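4.2 How buyers talked about the artist-made box

When we first sat down with the people who had bought the Daneshvar gift edition, we expected to hear mostly about the wine. We did hear about it, of course, and at some length, but nearly every conversation wandered back sooner or later to the box. Of the 467 buyers who returned our questionnaire, 318 still had the box in the house at the time of writing, and many were happy to tell us what they now kept inside it: letters, sewing thread, seed packets, a grandfather's medals. The plain carton sold by Vimley in the same season had mostly gone out with the recycling, even among people who told us they liked that wine better.

We had not planned to ask where the boxes were kept, and we are grateful to Golshifteh Bakhtiari, who painted the panels for the edition, for suggesting that we should. Her feeling was that a box on a living room shelf and a box in a closet are two quite different things to their owners, and the longer interviews bear her out. We carried out 16 of these in March, most of them in people's own homes, and they ran well past the hour we had set aside – one went on through lunch. Buyers who kept the box on show tended to name the artist without being asked. Buyers who had put it away tended to name the person who gave it to them. Bedrooms came up more often than we had guessed, usually as the place where a gift gets opened and then stays (Figure 3).
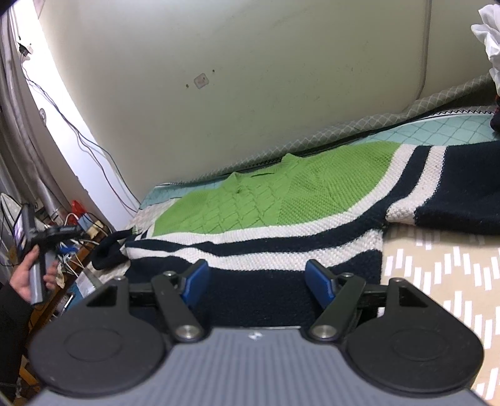 Figure 3. A knitted sweater spread out on a bed.

4.3 Price and the sense of a fair gift

Warnurik sold its edition at 64 dollars, well above what the same bottle costs on its own, and we wondered whether buyers would resent the difference once it was pointed out to them. A few did, and said so plainly. Most of the others treated the extra money as belonging to the gift and would not weigh it against the wine at all, however we worded the question. The Wilow buyers were harder to read. Their box carried a print instead of an original design, and several had believed it was hand-painted until we mentioned it, so their answers on price are reported separately in the next section.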